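Two-arm cell at our bench, what changed for the people
Forum: Work and Automation

mpumphrey
We do returns of small devices, 27 people on my shift. Since October the inserting step is done by robot arms and we only prepare and check. I wonder how it is at other places.
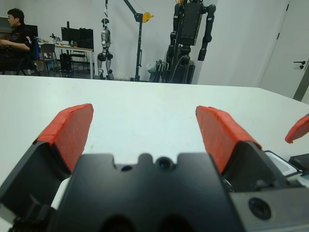 Red finger pads, open, over the white table.

The wrists hurt less, this I must say. But before, I talked with the colleague next to me all day, and now I look after a cell.

guido_f
Same at Asetti. They promised us training and we got one sheet of paper. How many pieces do you do per shift?

mpumphrey
Up to 350 on a good day. By hand we did more, but with four persons.
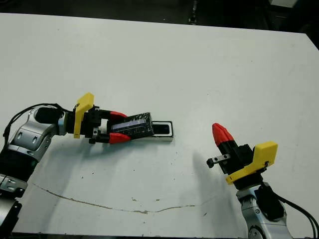 For me the holder is the difficult part. If the device goes in at an angle, I must decide whether to stop the arms or wait, and in my old job I never had to decide such a thing.

V. Turunen
I do not agree that this is a loss. You have more responsibility now, so ask for a higher pay grade. I did it, and it took 11 weeks.

guido_f
Good for you, Valtteri. With us the answer was no, because "the machine does the work".

wubit
Who cleans the pads at your place? Here it was given to the night shift and they were not asked.

mpumphrey
We do it ourselves, at 2 p.m. before handover. It is not in the job description yet.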